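Kastus pauses sales of Plellura kitchen gripper after grip fault

January 19, 2020

Kastus has stopped sales of its Plellura two-finger gripper and is asking customers to take units out of service until a software update has been fitted. The fault can cause the fingers to open for a moment while the arm is still moving, so that whatever is being carried may be dropped.

The problem came to light at the company's test kitchen in Menach, where a gripper let go of a bowl on its way to a shelf. The bowl broke on the floor. No one was hurt, and no injuries have been reported by customers.

Kastus has sold 2,836 of the grippers. Those made before last May use an older control board and are not affected. The remaining units, nearly 500 of them, should not be used near people, or to lift glass, crockery or hot food, until the update is in place.

Engineers traced the fault to the way the gripper restarts its finger sensor. If the sensor loses its signal while the arm is moving, the software reads the grip as empty and opens the fingers before trying again. In most cases the fingers close again at once, but a smooth or rounded object can slip out before they do. The fault is more likely when the arm is moving at speed.

Tests are now being carried out in Menach with everyday tableware and storage jars, using the same wrist camera that customers have on their own arms.
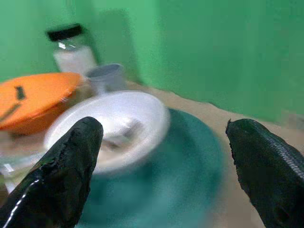
Wrist camera view of the Plellura gripper at a white bowl on the test table.

The update changes what happens when the signal is lost. The fingers will hold their last position, the arm will come to a stop and a warning will sound until an operator clears it. The distributor Kaewsai will send the update to all registered customers and will fit it free of charge for anyone who cannot do so themselves. The work takes 40 minutes for each unit.

A second check, on wear to the cable between the wrist and the sensor, is still going on. Kastus does not yet know whether cable wear makes the loss of signal more likely - results will be sent to customers when they are ready.

Customers should switch the gripper off at the controller and look for the board number on the label inside the wrist cover. Board numbers ending in 2 are affected. Anyone whose gripper has dropped an object, even if nothing was damaged, is asked to keep the controller log and report it to Kaewsai.

Sales will start again once the tests in Menach are complete.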